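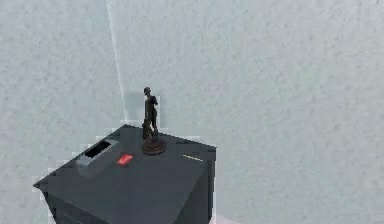 Notes for Thursday, 40 mins incl questions. Don't read them out.

Opening. Who here has a machine at home that does a chore start to finish? Washing machine, dishwasher – hands up. Now keep your hand up if it also puts the stuff away. Wait for the laugh. Move on.

Point one. Fixed machines are good. Brindska line at Grustutgate – same tin, same place, all day. 816 trays a shift. Say the number slowly. No surprises in a tray.

Point two. Homes are all surprises. Dusting a bedside cabinet: lift the small things, wipe, put them back where the owner likes them. Card or pencil lying flat is the nasty one, nothing to get hold of. A tall thin statuette is nasty the other way, one knock and over it goes. Ask the room which they'd rather be responsible for.

Point three, our own results. Kosent trial, simulated bedroom, 263 runs of "clear and put back". Be straight about it. 80 finished with no help. Most of the rest stopped part way and waited. Stopping is fine, I'd want it to stop. Breaking things is not fine. (Check with Bang team wether I can show the failure chart. If no, skip to beds.)

Beds. Everyone asks about beds. Making one is really two jobs, clear it then do the covers. We've only tried the first. Teddy, pillow, ball – soft, floppy, rolls away. Three differnt grips before you've touched a sheet. And then where does the teddy go? On the floor is the wrong answer in most houses. There's plenty of bare floor in our room so the machine keeps choosing it.

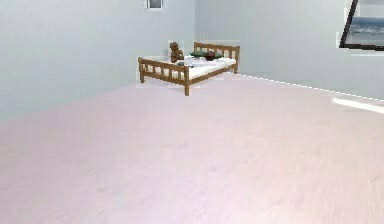 Thibault Rey reckons we've got the order wrong: leave the bed for last, he says, and get one shelf right every single time, as people will forgive a slow machine but they won't forgive one they have to follow round the house. Read that out, then say where I disagree. A shelf on its own isn't worth the money to anyone.

Cost – keep short. No prices, Kosent won't like it.

So, yet or not yet? Shop floor: yes, if the job holds still. House: not yet for tidying, nearly for carrying. Give the laundry basket up the stairs bit here if there's time, else drop.

Questions. Likely ones: pets, children, what if the power goes. For pets say we haven't tested it.

Water on the lectern. Clicker needs new battery.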